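December, still dark at four

Went to see the Gekuria rooms at last, after telling everyone all fall that I'd already been. It is a small museum in what used to be a shipping office, and the coat check is bigger than the first gallery. I paid, got a sticker, and lost the sticker on the stairs.

The show is called Zustside and it is Lorne Dhillon's harbor prints, 261 of them according to the leaflet and 248 according to the panel by the door. I asked the guard which one was right. He said it depended whether you included the hallway. I included the hallway. It has a radiator in it and a very good print of a crane, hung where you can only see it if you're leaving.

I liked the early ones best, back when he couldn't draw water and just left it blank. Later he learned how, and there is an awful lot of water. Room 5 is nothing but. A man next to me said "tides" to his wife in a knowing way and she said "mm," and I thought that covered it pretty well.
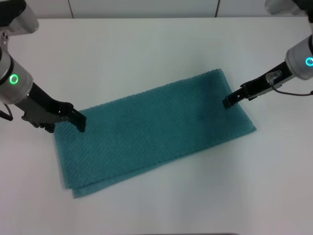 The wall labels are by someone who has never met a short sentence. One of them used "liminal" twice about a parking lot. I copied it down to read to Mom, then couldn't make out my own handwriting on the bus, so Mom is spared.

Upstairs there's the Gagnon bequest, mostly spoons. I gave the spoons their due -- over 234 seconds, if I had to guess -- and went looking for the cafe. The cafe is called Divura and sells one kind of soup. The soup was fine. Bought two postcards of the crane and none of the water, and spent longer choosing them than I had spent in the last room.

Must write to Paula about the crane. Also find the other glove.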